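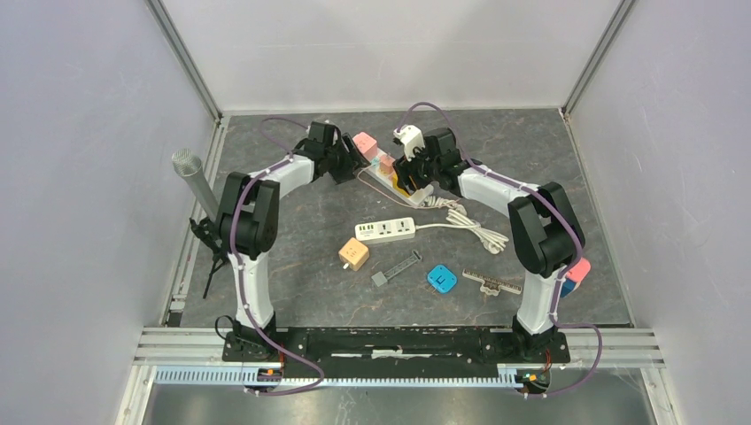 The two arms in their booth, with the power strips and plug adapters out on the table.

Apr 15, 2019

I have worked at Steveretti since the returns side was just a bench and a kettle. We take in plugs, adapters and extension leads that shops send back, sort them, and pass the good ones on to Gilchrist. Last July the arms arrived, and people keep asking me what it has been like.

Mostly it is quieter. On a normal shift we used to handle 624 pieces between us, all by hand, and my thumbs ached by the end of the week. Now there are two of us on returns where there were four. The other two moved over to the Flarine line. One likes it, one has put in to come back.

My own job is different. I lay the parts out, watch, and step in when something gets dropped or a cord ends up where it shouldn't. It is easier on the hands and harder on the attention. I hadn't expected to be so tired from standing still.

Kane Tipoki, our shift lead, wants us up to 1,000 pieces by the end of the year – I think that is hopeful. Coiled cords are still slow and we do plenty of those ourselves.

Pay has stayed the same. We have asked for the new duties to be written into our grade, as they did at Clendidby, and are waiting for an answer.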